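Nov 6, 2025

**Nulunitz Publishes Gripper Setup and Care Procedure for Its Two-Handed Bag Handling Cell**

Nulunitz has released the setup and maintenance procedure for the Kallis cell, the two-gripper station it operates at its Posen site. The document covers gripper alignment, finger pad replacement and the simulation check that must be passed before the cell is returned to service.

Under the new procedure, technicians inspect both grippers every 250 operating hours. Finger pads are replaced at 700 hours, and the wrist bearings are changed at 2,000 hours. After any pad change, the left and right grippers are zeroed against the same fixture - one after the other, with the cell in manual mode - and the new offsets are entered in the simulation model before they are loaded to the controller.

"Soft goods show up small errors in alignment very quickly," said Sigita Grigaitė, director of automation at Nulunitz. "A strap or a handle moves when it is touched, and two grippers that disagree by a little will pull it out of shape."

The simulation check consists of eight runs with a fabric bag model. Each run begins with the grippers on either side of the bag, and the technician reviews the wrist camera view for clearance at the straps. A cell that fails any run is returned to the zeroing step.

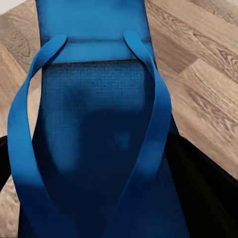
*Simulated view from the Kallis setup check: blue fabric bag with two long straps, black grippers at lower left and lower right.*

The procedure was written by Kwabena Dogbe and Gifty Osei of the Nulunitz maintenance group and reviewed by Imrie, which supplies the cell's calibration fixtures. Training for second-shift technicians will take place at Posen in December.

Copies are available to current Kallis operators on request from Selorm Appiah, customer documentation, Nulunitz.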